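Handout 2: Loss of grip command during a two-arm sorting task
Prepared by Begoña Vidal. Revised 2018-08-31.
Read before the lab session. The fault log is on the course drive under Tramport. 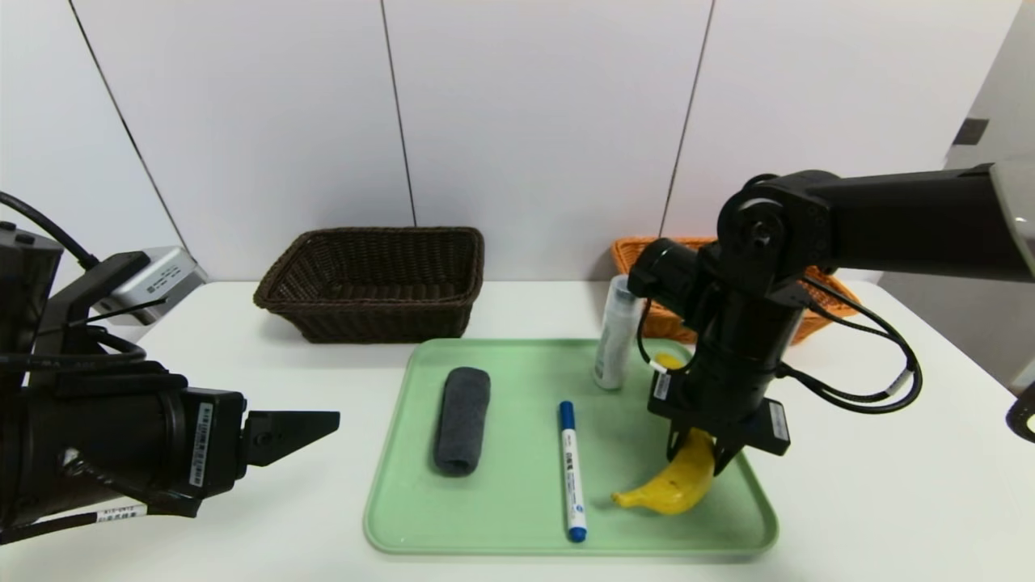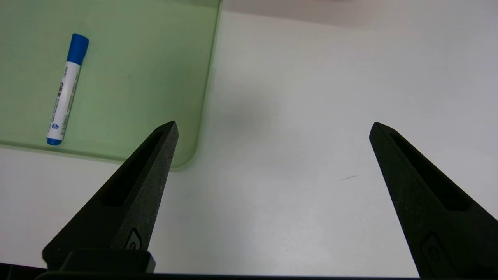
Robot Safety and Fault Analysis, Department of Automation, Valdovinos Technical Institute

1. Task
Two arms share one tray. Each item goes from the tray to a basket. The marker and the banana need different grip force limits, stored per item in the task file.

2. Fault
At cycle 1919 the right gripper stopped accepting new force values. The controller kept the last valid value, which was the one for the marker, and applied it to the banana. The fruit was crushed at the middle. No alarm was raised. Dilwyn Foulkes pressed the stop.

3. Cause
The watchdog on the gripper bus was set to 1000 ms. The close motion finishes well inside that time, so the stale value was used before the timeout could act. Log entry 3682 shows the first missed message.

4. Correction
Watchdog shortened. A close command is now refused unless a force value for the current item has been confirmed. On refusal both arms hold position.

5. For the session
Find the last confirmed force value in the log. State what the left arm should do if the right one holds over the tray. Bring written answers to Casimiro Llorente.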